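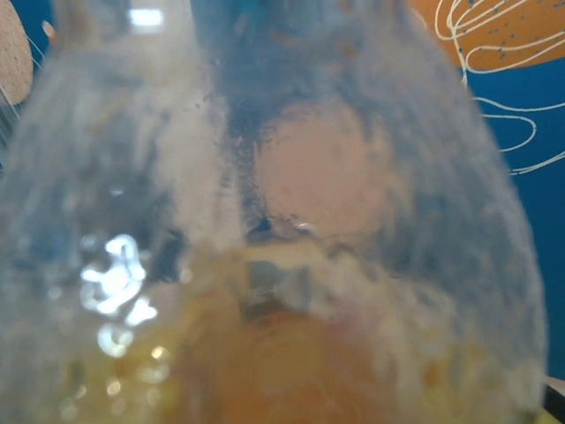

How often should a game console be dusted?

Every three months suits most living rooms. Go monthly if the console sits near the floor, if there is a pet in the house, or if the shelf is close to a kitchen.

That covers the outside and the vents only. Opening the case is a separate job, and on most machines still under warranty you should read the terms before you pick up a screwdriver.

Before you start

Shut the console down fully from its power menu. Rest mode leaves the power supply live and on some models the fan can start up while you are working. Pull the plug at the wall, then disconnect the video cable, the network cable and anything in the USB ports. Take out any disc before you cut the power.

Let it stand for 40 minutes if it has been running a game. The metal around the exhaust stays hot for a good while after the fan stops.

What you need:

A soft paintbrush, one inch wide, never used for paint
Two microfiber cloths
A can of compressed air or a hand bulb blower
A few wooden toothpicks
A vacuum with a brush attachment, for the shelf only

Cleaning the vents

Carry the console to a table, or outside if the day is dry. Wipe the case first with a dry microfiber cloth so that loose dust doesn't get pushed into the openings. Work from the top down.

Next, brush across the intake vents, which are usually along the sides or underneath. Short strokes away from the machine bring out most of it. Packed lint in the corners of a grille can be lifted with a toothpick held nearly flat. Don't poke it straight in.

Use the compressed air last. Keep the can upright and give short bursts from five inches or so away. A can held at a slant or upside down will spit cold liquid. Do the exhaust side in the same way, but at an angle across the grille, so the air doesn't drive a fan backward at high speed. If you can see the fan blades and reach one safely with a toothpick, hold it still while you blow.

Keep the vacuum off the console itself. The nozzle can build up static, and the suction can spin the fan faster than it was made to go. It is fine for the shelf, the carpet and the back of the cabinet, and those need doing too. A clean console put back on a dusty shelf will be dirty again in a couple of weeks.

Controllers

The grime on a controller is mostly skin oil with dust stuck in it. Disconnect the controller, take out the batteries if they are removable, and wipe it down with a cloth barely dampened with water. Add one drop of dish soap if plain water isn't enough, and go over it again with a clean damp cloth.

The seam where the two halves of the shell meet collects a dark line. Run a toothpick along it slowly, wiping the tip on the cloth as you go. The same works around the buttons and at the base of the sticks.

For sticky buttons, put a little 70 percent isopropyl alcohol on a cotton swab, squeeze it against the side of the bottle so it doesn't drip, and work it around the edge of the button while pressing it in and out. Leave the controller for an hour before you put the batteries back. Keep alcohol off rubber stick caps and soft-touch coatings, which can go tacky. Try any coated or painted shell on the underside first.

Headset pads go in the same session. If they unclip, wash them by hand in lukewarm water and air dry them overnight, away from the radiator. If they don't, a damp cloth is as much as they should get.

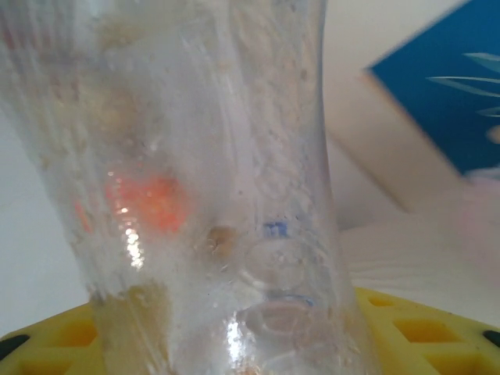

Can cleaning wipes be used on a glossy console case?

Most household wipes leave streaks on gloss plastic, and some contain solvents that will haze it for good. A microfiber cloth with a little distilled water does the job without either problem.

Gloss panels scratch very easily, even from paper towels. Blow or brush the dust off before the cloth touches the surface, and turn the cloth to a fresh side often. Fine scratches can be made less obvious with a plastic polish, but it takes patience and the panel should be off the machine if it is the removable kind. I used Kofler polish on the lid of my old Zodari and it came up fairly well after three passes. The deep scratch by the disc slot is still there.

Where the console sits

Leave at least five inches of open space behind the exhaust and a hand's width on each side. A closed TV cabinet is the worst place for it. If that is the only place you have, keep the doors open while you play, or cut a cable hole in the back panel large enough to let the warm air out.

Don't stack the console on a cable box or a router. Both give off heat, and the intake vents on many consoles are on the bottom. Don't stand it on carpet either.

If the rubber feet have come off, replace them. Stick-on furniture bumpers of the same height work.

Cables

While everything is unplugged, label both ends of each cable with masking tape and a pen. Coil the spare length loosely and hold it with a hook-and-loop strap. Wire ties pulled tight can damage a video cable, and you have to cut them off next time.

Check the plugs for lint before they go back in. A dry toothpick will clear a USB port if you keep to the edges and stay away from the contacts.

If it is still loud

Start a game you know well and listen for 5 minutes. Steady fan noise that rises and falls with the game is normal. Grinding, clicking or a rattle that changes when you tilt your head toward one side usually means a worn fan bearing, and brushing won't fix that. A machine that still shuts itself off from heat after a thorough cleaning needs new thermal paste or a repair shop.

Don't move or tip the console while a disc is spinning. It can cut a ring into the disc in a second.

Storing a console you don't use

Wrap it in a clean cotton pillowcase and put it in a box with the power supply and one controller. Take the batteries out of everything. An attic that bakes in August is a poor choice, and so is a damp basement. A closet shelf in a heated room is best.

Write the model name on the outside of the box. Ours says "Samenora, small one, works" and it has saved a lot of digging.

Glenys Gough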